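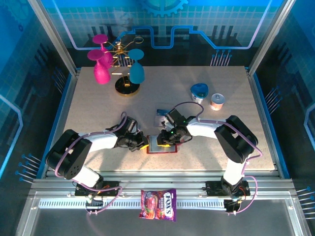 Re: Sourdough starter gone quiet over the winter

Hi all,

Vsevolod Pasichnyk wrote:
> Hello everybody. I'm new on the list, moved to Budville in the
> fall and brought my rye starter with me from the old apartment.
> It was a monster there. Doubled in four hours, pushed the lid off
> once. Since January it just sits. A few bubbles, a sour smell, and
> it takes all day and half the night to rise maybe by half. I feed
> it every morning, one spoon of starter, same weight of flour and
> water. I changed the flour to the Strickland whole rye because the
> store here doesn't carry my old one. Is it dead? Should I throw it
> out and begin again? Also my loaves come out like a paving stone,
> my wife is being very polite about them.

Welcome, Vsevolod! And please don't throw it out!! If it bubbles at all it's alive, and half a rise in a cold kitchen is a perfectly respectable effort in my book.

I went through nearly the same thing when we moved into the Fendside house. Big drafty kitchen, one sad radiator behind the door, and a starter that had been happy as a clam on top of the old fridge. I blamed the water, I blamed the flour, I blamed my husband for moving the jar (he had moved the jar). Then I stuck a cheap thermometer next to it overnight and it read 59 in the morning. Well, no wonder. I wouldn't want to get up either.

So my first question is where does yours live, and how cold does it get there at night? Mine perks up a lot anywhere in the mid seventies. I keep it in the oven with the light on and the door shut. Check your own oven with a thermometer first, because my sister's gets much hotter with the light on than mine does and she pretty much cooked hers. And put a note on the oven door. I mean it. I have preheated a starter to 425 degrees, jar and all, and the kitchen smelled like burnt vinegar till the weekend.

Second thing, the feeding. If I'm reading you right, you give it equal parts, one of starter, one of flour, one of water, once a day. In a cold kitchen that might be plenty, but the day you warm it up it's going to run through all that food by lunch and then sit there hungry and sour. When I'm trying to wake mine up I do this:

Morning: 20 grams starter, 60 grams flour, 60 grams water, a bit warmer than my finger.
Evening: the same again, everything else goes into the pancake jar.
Keep that up for four or five days and don't bake with it yet, however much you want to.

Rye soaks up a lot, so it'll look more like wet cement than batter. Don't add water to make it look like the pictures online, most of those are white flour. I put a rubber band around the jar at the level of the paste, otherwise I stand there every hour telling myself it's moved.

About the flour, I don't have anything bad to say about Strickland, I've used it in crackers. It's quite a coarse grind, at least the bag I had was, and mine rose slower on it and got crumbly on top. You could go half and half with any plain rye for a week and see. If you're ever out by the feed store on the Plelar road, they had a fine whole rye in the back last month, in big paper sacks, and they'll split one if you ask at the counter. Bring your own tub.

Now the paving stones! I'd love to know what's in them. If it's all rye then some of that is just rye, it's never going to be a big puffy thing, and it needs to sit a full day wrapped in a towel before anyone cuts it. I know. It's cruel. But I cut one warm at Christmas and the knife came out looking like I'd been spackling. If you're baking a mix, then I think the slow starter is your whole trouble and it'll sort itself out once the jar is lively again.

For what it's worth, here's the loaf I go back to when I need cheering up. It fits my long tin, and I write it all in grams now because my cups don't agree with each other:

400 g bread flour
150 g whole rye
120 g lively starter
380 g water
11 g salt
a spoon of molasses, a spoon of caraway if your household allows it (mine is split)

Stir everything, leave it an hour, fold it over itself a few times with wet hands, leave it till it's puffy. In my kitchen in March that was close to seven hours, in summer it's more like four. Shape it, into the tin, let it come up to just under the rim, then 425 for twenty minutes and 375 until it sounds hollow when you knock on the bottom, usually another half hour. If the top gets dark lay some foil on it.

Oh, and somebody asked a while back about freezing starter as a backup. I've never had luck with it frozen, but dried works great for me. Smear it thin on baking paper, leave it on the counter till it flakes, crumble it into an envelope. I revived one that had been in a drawer for two years, under the batteries and the takeout menus. It took about a week and smelled like nail polish the first three days, so hang in there if you try it.

If yours really won't come round, Vsevolod, I always have extra and I'm over in Budville most weeks for my mother's errands. I can leave you a jar. But I bet you won't need it! Write back with the temperature when you've got it, and tell your wife we're rooting for her.

Does anyone still have the pumpernickel recipe that went around the list, the one with the old coffee in it? I had it printed and I think it went out with the recycling.

Tamsin Fitzsimmons
Fendside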